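Wiroj Khamphan
Thread

1/
OK so I'm finally doing the drawer. THE drawer. The long skinny one next to the stove where every box of wrap, foil, parchment and sandwich bags I've ever bought goes to get crushed. Posting as I go because otherwise I'll quit by lunchtime.

2/
For the new people: 800 square feet, upstairs apartment in Maswood, galley kitchen, not one cabinet that closes all the way. The drawers came with the place and they're deep front to back but so shallow that a standard foil box scrapes the top every single time.

3/
You know the thing where you pull the drawer and it opens an inch and then something stands up inside and jams it? I've been sliding a butter knife in there to push it back down. For months. The butter knife now lives on the counter permanently, it has a job.

4/
Last night the knife didn't work. I had to take out the drawer below, reach up from underneath and feel around for whatever was stuck. It was the cutter strip off an old foil box. It had come loose and hooked itself on the frame. I said some words.

5/
So this morning everything came out. My rule for sorting is that it can't happen in the kitchen, there's no counter to sort on and I end up balancing things on the burners (please don't do that). It all goes on the table in the other room.

6/
What was in there, in no particular order: plastic wrap, foil, more foil, parchment paper, wax paper I've never used for anything, freezer bags, birthday candles, a takeout menu for a place that closed, and a bag clip in the shape of a lobster that I've missed terribly.

7/
Also crumbs. Why are there always crumbs in the wrap drawer? Nothing in there is food! I ran the little vacuum attachment through it, then wiped it with dish soap and warm water and left it pulled out to dry. Go do yours right now, I'll wait, it's disgusting.

8/
First mistake of the day. I ordered one of those Kivitow expanding organizers back in January, the kind with slots for each box, and I never measured. It's too tall by the thickness of a pencil. Beautiful thing. It's holding mail now.

9/
Measure the INSIDE of the drawer, and measure the height at the front lip, not at the back. My back is taller than my front because of how the runners are screwed in. I don't know who built this kitchen but I'd like to talk to them.

10/
Plan B was tension dividers. Those work great for spatulas and I'll defend them forever, but with rolls they creep. Every time you yank out the foil the divider walks a little to the left, and by the end of the week you've got one huge lane and one lane for a single candle.

11/
Plan C is what I should have done from the start — give up on the drawer for the boxes. Put them in an open tub on the shelf above the fridge, where I can see them and grab them. The drawer can have the flat stuff.

12/
The tub was already here, by the way. Cream plastic, low sides, kind of see-through, used to be full of chargers. I like that the walls are short. With a tall bin you lose the small boxes at the bottom and buy them all over again, which explains my foil situation.

13/
Started with the plastic wrap because it's the longest thing I own that isn't furniture. Tub at the back left of the table, big red and navy box on a slant to see how it sits against the two ends.
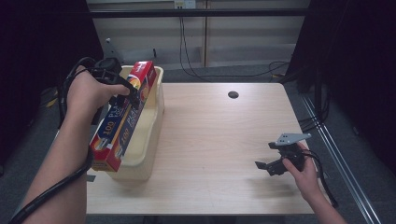 14/
Long boxes, what I've settled on: everything faces the same way, with the flap at the top and the printed side toward me. If it's upside down I will grab it upside down and the roll will fall out and go under the fridge. I know myself.

15/
Push in the end tabs!! A lot of foil and wrap boxes have a little perforated tab on each short end that you press in so it holds the roll in place. I was well into adulthood before somebody told me this. If you just learned it from me, welcome.

16/
Not every box has them. My parchment doesn't. For that one I stuck a bit of masking tape over each end and it does the same job, only uglier.

17/
Foil: I combined. There were two partly used boxes, same width, so the newer one goes behind the older one and I'm not allowed to open it. Yes, I'm talking about myself like I'm a toddler. It's the only way anything in this apartment gets finished.

18/
The box with the missing cutter strip got recycled and its roll moved into an empty box of the same length. Keep one empty box for exactly this. One! I found I'd kept several, which is how you end up with a thread like this.

19/
Somebody always asks about wrap in the fridge, so: people say cold plastic wrap sticks to itself less. I've tried it. I can't say I noticed much, but my fridge door is full of hot sauce and the box had to lie on top of the eggs, so maybe I didn't give it a fair chance.

20/
Freezer bags came out of their boxes completely. The boxes are mostly air once you're halfway through. I stand the bags up in a row like file folders, big ones in back, and hold them together with a rubber band. They went back in the drawer and it CLOSES. I've opened and closed it for no reason all afternoon.

21/
Wax paper is leaving. My downstairs neighbor bakes and she said yes before I'd finished the sentence. The birthday candles moved to the baking stuff. The lobster clip is on the chips where it belongs.

22/
Labels: I went back and forth. I have the Schmieder label maker that I bought in a burst of optimism and used exactly once, on the label maker. But you can read the boxes from across the room, they're covered in giant lettering already. No labels on this one.

23/
I did put a strip of tape across the front of the drawer that says FLAT THINGS ONLY. That one's for guests. OK it's also for me.

24/
Shelf check. The top of my fridge gets warm at the back near the wall so I pulled the tub forward until the front edge is even with the door. I can reach it without the step stool, barely, up on my toes. If you're shorter than me I'd go with a lower shelf, or the side of a pantry.

25/
Reply roundup, since the first couple of posts got away from me (1,036 likes for a jammed drawer, what is wrong with all of us). A bunch of you suggested hanging the boxes inside a cabinet door with wire racks. I want this! My doors are hollow and the screws would come right through the front. Renters, check yours before you drill.

26/
Someone else uses a magazine holder turned on its side. Very into it. The only thing I'd watch is the length, a lot of wrap boxes are longer than a magazine and they stick out past the shelf, and then you catch one with your elbow while you're carrying soup. Ask me about the soup.

27/
And yes, I know about the dispensers with the slide cutter that you refill. I had a Farnen one. Loved it for a month, then the slider started chewing the edge of the wrap and every piece came out with a fringe. If you've got one that's lasted please tell me which, I'm open to being wrong.

28/
To the person who asked why I don't just use bowls with lids: I do! Most leftovers go in a lidded container. But half a watermelon doesn't fit in any container I own, and neither does a tray of rolls on the second rise. The wrap stays.

29/
A tip from my mom that I forgot to put up top. If the wrap tears and the end disappears back into the roll, press a piece of tape on the roll and peel it up, and move over a little and try again till it lifts. Do not go at it with your fingernails for ten minutes. I've lost entire evenings.

30/
Stuff I'd do differently: measure before ordering (see post 8, see also my entire life), clear the table BEFORE emptying the drawer, and throw out the takeout menu without reading it, because now I want dumplings from a place that doesn't exist anymore.

31/
Cost so far is nothing, unless you count the organizer that's holding mail, and I've decided we don't.

32/
Next up is the cabinet under the sink. I opened it, looked at it, and shut it again. There's a bag of bags in there and I think there's another bag of bags inside that one.

33/
Going to give the tub a couple of weeks before I declare victory. The real test is whether I put the foil back after I've used it at 11 p.m. on cold pizza. I'll report back in this thread, so mute me now if drawers aren't your thing.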